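Home | Diary | Older entries | Links | About

Print this entry | E-mail this entry

August

Up at six for the Trorneo open day at Sotenberg. The coach was late and I missed the coffee. There were two talks in the morning, then the demonstration, which was all done in simulation on the big screen. Hiba Khalaf from Mastbridge ran it and took questions as she went along. She let us copy some of the views to take home.

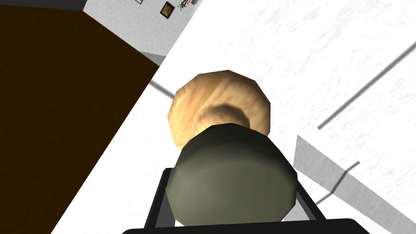
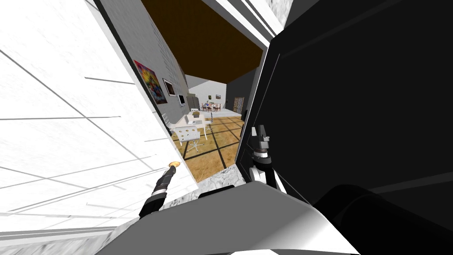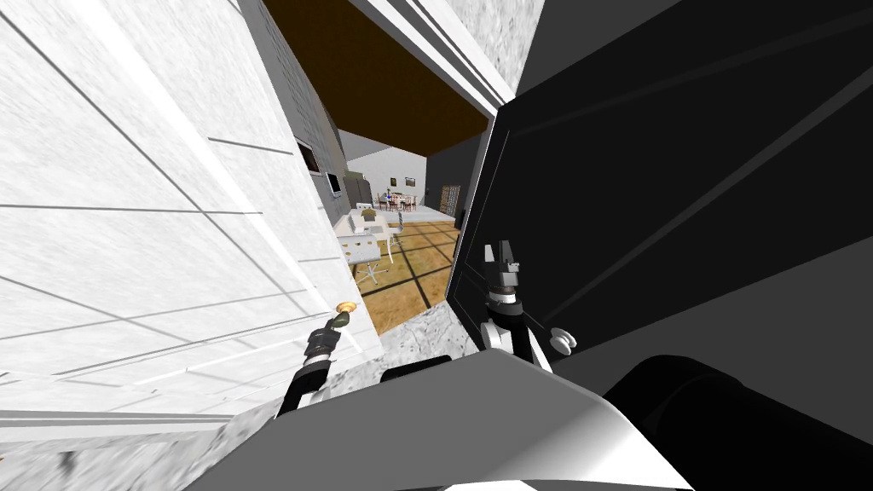
What I wanted to know was how much of this would be any use to us at Sabbagh, where we have 3000 square feet, narrow doors and no money for rebuilding. I asked Hiba about doorways and she said they take up more of her week than anything else. I could see why. In the two views with both arms showing, there is a big white surface on one side and a black panel on the other, and the way into the room lies between them. The arms are up in front the whole width of the body. Our stockroom door is tighter than that, I am fairly sure. I must measure it.

The man next to me asked about grasping. In the view with the wooden-looking bowl, the gripper has a dark green rounded thing between its fingers and hides a good part of the bowl behind it. He wanted to know how it can place something when it is blocking its own view. Hiba said they had run that sort of task 500 times with small changes and 427 had passed. She would not be drawn on the other ones. I would have liked a longer answer.

Lunch was sandwiches, egg or ham. Sat with 3 people from a hospital laundry who had the same worry about doors.

Left at half past three. Home by seven, feet sore. Need to write up a page for work and find the tape measure.

Print this entry | E-mail this entry

Contact | Copyright the author | Back to top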